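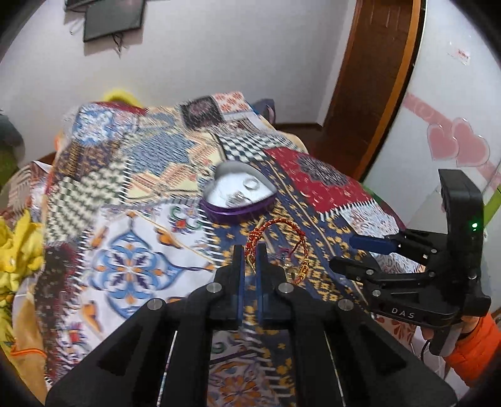
Issue 8

Wamcombe Bedroom Chores
README

What it is

Recordings of small tidying jobs done in ordinary bedrooms with hand-held grippers. We wanted to know how far a household robot is from putting away the things people leave on a bed. Not very close yet, on our showing.

The jewellery set

A braided cord bracelet and a heart-shaped tin with a clear lid, on a patchwork quilt. Cord is hard for a two-fingered gripper – it bends, and the fingers tend to pinch the cloth underneath as well. Busy patterns make the edges harder to find. Shiny lids cause trouble too, and a policy trained only on plain bedding reached for reflections in our tests.

Contents

4000 clips in all, of which 2000 are on beds. 769 are marked as failed and have been kept in. Please don't filter them out before reading notes.txt.

Known problems

Left and right gripper timestamps drift in the March batch. Use the Prisholm alignment script.
Labels for "cord" and "chain" were mixed up in the Hindthorpe homes. Karla Villalobos is fixing these by hand.
No clips of clasps being fastened. Our arm can't do it.

Contacts

Data: Hamisi Were
Labels: Karla Villalobos
Robot trials: Emlyn Harries, not in on Wednesday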